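The hotel in Moynihan gave Brândușa Gavrilă a room over the loading dock, which suited her. She liked hearing trucks. She had come on the 504 bus from Calotport with one bag and a newspaper folded open to page 3.

The page was from April. It showed a man in a raincoat handing out coffee behind the ferry terminal on the night of the fire. The paper called him "a passenger who gave his name only as Danny." He had a beard now, and he was thinner, but he was her brother.

She had called the paper first. The reporter was polite and a little bored.

"We ran a follow-up," he said. "He told us he was staying in Moynihan. I don't have a number."

"Did he say anything about family?"

"He said he was 80 percent sure they were all mad at him."

She wrote that down, then crossed it out.

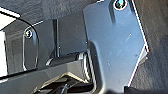
Blue-gray, with a bright line down one side.

In the morning she walked to the Endance, a diner where the reporter had met him. The woman at the register looked at the newspaper for a long time.

"He comes in when it rains," she said. "He pays. I want you to know that."

"I didn't think he didn't."

"People ask."

Brândușa ordered eggs and sat by the window. The sky was clear all the way to the water. She stayed until the lunch crowd needed the table, left a tip, and asked where else he might go. 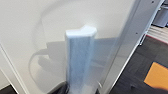

The woman told her to try Wavau Street, where the old bus garage was. It was a long walk. Two men were fixing a bicycle by the gate, and neither one knew a Danny. One of them knew a Dan who had gone north along Route 95 to pick fruit.

"When was that?"

"Week ago. Could be more."

She gave him a card with her phone number on it. He put it in his shirt pocket and buttoned the pocket – she noticed that. 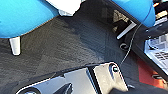 On the bus home she wrote her brother a letter she had no address for. She told him their mother's hip was better. She told him the dog had died, then wondered if he had ever met the dog. She did not mention the money.

The phone rang just past the county line. It was a number she didn't know, and there was rain on the other end.

"Is this Bran?" he said.

She moved the bag off the seat beside her, as if he needed somewhere to sit.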